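The box gets walls

I said in March that I'd write up the frame once it stopped wobbling, and it has stopped wobbling, so here we are. Get a cup of tea, this one's long and a fair bit of it is about wallpaper.

For anyone new, I'm building a two-armed robot workcell in the back half of our shared workshop. It started as one arm clamped to a kitchen worktop at home, which was fine until I wanted a second arm, and then it was very much not fine, and my other half said the word "worktop" in a way that made me go and ask about bench space. The workshop has been lovely about it. I get a corner, I get a socket of my own, and I get Fadi Khoury wandering over every evening to tell me what he'd have done with the cable runs.

So, the frame. It's all aluminium extrusion from Tangen, mostly offcuts, and that's why the lengths in my drawing look as if I'd picked them out of a hat. The posts go up at the two back corners, there's a crossbar between them above table height, and the arms sit at the front on a rail made of several profiles bolted side by side. My first go at the rail was a single profile. Don't do that! Both arms would swing in together and the whole thing nodded like a dog on a parcel shelf. With the profiles ganged up it's as stiff as I could ask for, and I can still slide the mounting plates along when I change my mind about the spacing, which I do a lot. They're at 445 mm for the moment. I tried 500 and the grippers couldn't comfortably meet over the far side of the table, and I tried going closer and the elbows got in each other's way, so 445 it is until somebody talks me out of it.

The crossbar was an afterthought. I had the corner posts up with nothing tying them together, and every time I leaned on one to reach for something the back wall moved. One bar and a couple of small brackets later, no more moving. It also gave me a nice straight line to hang things under, more on that in a bit.

Now, the walls. I needed three of them and I wanted them plain, and what I had was three Konadwood boards that had been in a damp shed and come out looking like a map of somewhere. I was going to paint them. Then Ingeborg Ammann was clearing out her spare room and turned up with most of a roll of wallpaper, cream with big brown and pale blue leaves all over it, and said would this do. I laughed, and then I held it up, and I loved it. It's the sort of thing my gran had in the hall.

Hanging it was a proper faff. The boards are 600 mm tall and the paper is wider than I'd allowed for, so there was a lot of trimming with a knife that should have been binned ages ago. I matched the pattern across one corner, was terribly pleased with myself, and gave up on the other. The paste went lumpy halfway through because I'd gone off to answer the phone. If you're doing this at home, mix less than you think and put the phone in a drawer.

Does it matter to the robots what the walls look like? A bit, yes. I'm driving the arms by hand for now and recording as I go, and I'd like whatever I train on this later to cope with a place that looks lived in. A plain white box would be easier and I may yet regret the leaves. Fadi thinks I will. He's a grey paint man.

The tabletop did stay white, mind you. It's already got scuffs on it and I've decided not to care. I spent a whole evening on my knees with a cream cleaner and had new ones before I'd packed up.

Cables next, as I know that's what half of you come here for. Everything on the arms now runs in black corrugated sleeve, looped out wide from the elbow and down to the base, and tied to the links with little white cable ties. The wide loop is the thing. I had it neat and tight the first time and it looked smashing, right up until the elbow folded and pulled a connector clean out of the board. Leave more slack than feels decent. The boards themselves are still bare next to each base, green lights and all, and yes, I know they need covers. I've drawn some. They're in the queue for the printer behind a lot of other people's plant pots.

The arms are still on the Gerkov power supply, by the way, the one I moaned about last time. It hums. I've got a Grudora unit in a box under the bench waiting to be wired in, and I keep finding other jobs to do first, because the hum is annoying but a dead supply on a night when I've got a spare hour would annoy me a lot more.

The best thing I've done all month, though, took 30 minutes and two wire baskets. One's on the back wall under the crossbar and it's got the socket set in it. The bigger one's on the right-hand wall, with mesh partitions, for all the odds and ends that used to live in my coat pocket. I can't tell you how much nicer it is to have the sockets within reach of the thing I'm bolting together. Will they be in the way when the arms start doing bigger moves? Possibly! I've kept an eye on the elbow on that side and so far, so good.

What I haven't cracked is putting the rest of the tools away. There's a rule in the workshop that your bench gets cleared before you go home, and I'm good about the bench. Inside the cell, I'm hopeless. Spanners, pliers, whatever I last had in my hand, it all ends up along the rail with the bits of wire I've snipped off. I need to get a little brush for that rail, the slots fill up with rubbish and then the nuts won't slide.

On to what it can do. I've been using a navy backpack as my practice object, which was Ingeborg's suggestion, and a good one. Blocks and cups are all very well but they sit still and keep their shape. A bag flops about, the strap goes wherever it likes, and there's always some bit you wish you had a third gripper for. I lay it flat on its back with the top facing the far wall and bring both arms in over it. The part I find hardest is keeping the two wrists from bumping, they want to be in the same place at the same moment, and I've got two hands and one brain to run them with. 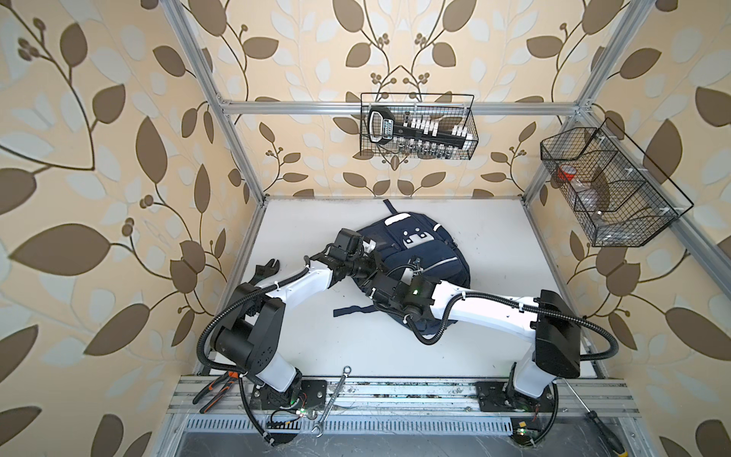
Zips are what I'd like to try next, and I've got my doubts about the fingers. They're fairly blunt and a zip pull is a fiddly little thing even for me. I might tie a loop of cord through it to begin with and call that a training wheel. If anyone's had luck with softer fingertips, tell me what you made them from, I've got a drawer of old bike inner tubes and I'm willing to cut them up. Covers for the boards first, though. I did promise Fadi.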